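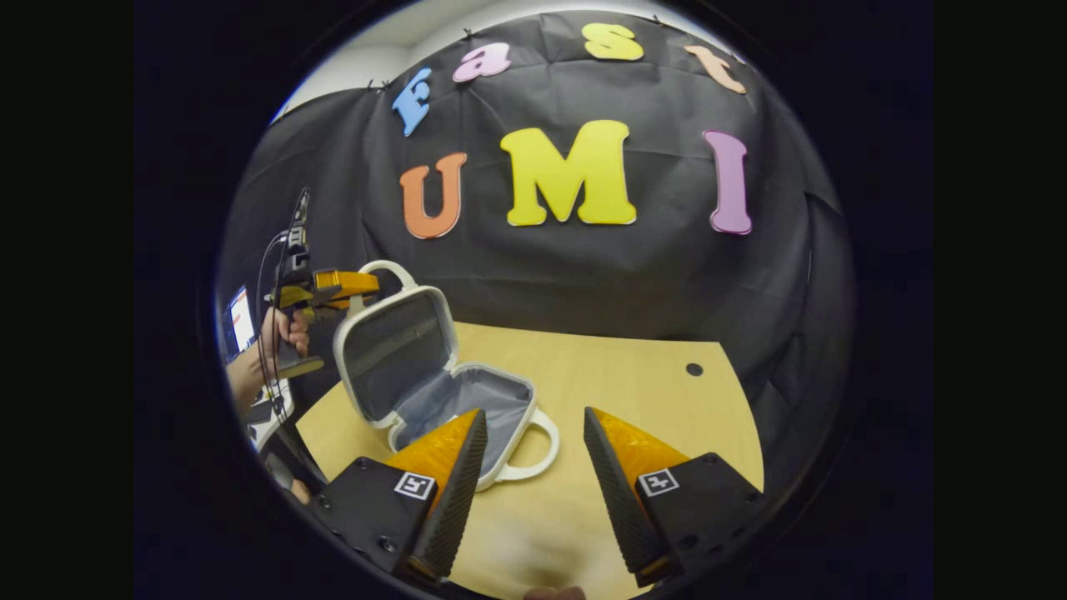
Lettering on a black cloth backdrop, with a light wooden tabletop in front.

Sondatside > Winter Market > Selling with us > Stallholder FAQ

Stallholder questions, Sondatside Winter Market

Updated October 7, 2022. Please read this page before you email. We wrote it by going through last year's inbox, so there is a good chance your question is on it, possibly in your own words.

When and where is it?

The first full weekend of December, in Thaler Hall, Judport. Both days, same hours, same hall. You can't book one day only. We tried that once and spent the second morning looking at gaps.

How many stalls are there?

55. It was more before the fire marshal visited with a tape measure.

What does a stall cost?

$198 for the weekend, flat. That covers your floor space, one table, two chairs and your name in the printed guide. We don't take a cut of your sales, and we'd rather not hear what they were, especially if you're going to tell us in the parking lot while we're carrying trestles.

Is there a discount for new sellers / charities / students / people who have sold with you for years?

No, though we enjoy the range of categories people come up with.

How do I apply?

Use the form. Attach three photos of your work, and name the files something other than "final". We fill stalls by type, so if you make candles, please understand that you are one of a great many people who make candles. We take four candle sellers. Woodturners, toy makers and anyone who makes a decent hat currently have a much easier time of it.

When will I hear back?

Within three weeks of the closing date. Check your spam folder. Then check it again before writing to say you never heard from us.

What counts as handmade?

You made it. Assembling parts you bought is fine if the result is clearly yours, like a necklace. Putting a ribbon on something from a wholesaler doesn't count, and other sellers will spot it before we do. They are far less polite about it.

Can I bring my own table?

Yes, if it fits. The space is eight feet wide by six feet deep, and that includes you. Tell us on the form so we don't leave one of ours in your spot. The hall tables are sturdy and ugly and should be covered to the floor on the public side. Bedsheets work. Iron them first, please.

Can I put up a backdrop?

You can, up to seven feet high, on a stand that holds itself up. Nothing may be taped, tacked, nailed, stuck or leaned on the walls of the hall. The plaster is older than all of us and has been waiting for an excuse. Plain dark cloth is popular and hides a lot, including your coat and lunch.

What about signs?

Make them big. People read a stall from ten feet away while holding a hot drink and somebody's hand. Thin gold script on a cream card looks lovely on your kitchen table and vanishes in the hall, where the lighting was chosen for basketball. Put your sign above waist height, or shoppers will stand in front of it all day.

Price everything. We know some of you feel that an unpriced item starts a conversation. What it mostly starts is a quiet walk to the next stall.

Is there power?

Along the north wall only, and those spots go to people who need it for work. A string of fairy lights is a wish. Battery lights are welcome anywhere. No heaters under any conditions. The breaker trips, the urn goes off, and then you have to face a hall full of people with no coffee.

Is there Wi-Fi?

There is a network called Paltik Guest. It can carry a card payment if nothing else is going on in the building. Bring cash for change and test your card reader on your own phone signal before the doors open. The northeast corner gets no signal at all. If you're placed there you'll get a note with your stall number, along with our sympathies.

How many people come?

Last year the door clicker said 1,342 over the two days. It includes several people who went out to move their cars and at least one child who was allowed to hold the clicker.

When can I set up?

Doors open to sellers at 7 a.m. on the first day. Unload at the side entrance, move your car, then set up. In that order. The lane fits one van, and every year someone parks in it to arrange pinecones.

Can I pack up early if I sell out?

Please don't. Put out a sign, take orders, sit there looking successful. A half-empty hall at 3 p.m. makes shoppers think they've missed it, and they go home.

Do I need insurance?

Yes, liability cover for the weekend. Send us the certificate with your payment. A photo of the envelope it came in has been tried.

Can I share a stall with a friend?

Yes. One form, one payment, both names. We can't help with what happens to the friendship.

Can I bring my dog?

The hall says no. Assistance dogs are welcome, of course.

What if I have to cancel?

Full refund up to the first of the month before. After that, only if we can fill the space from the waiting list, which for candles takes four minutes.

My question isn't here.

Use the contact form and allow two days. If it's about parking, the answer is behind the library.

Get the Sondatside newsletter! Market dates, seller calls and the occasional apology. Enter your email to sign up. You can unsubscribe at any time.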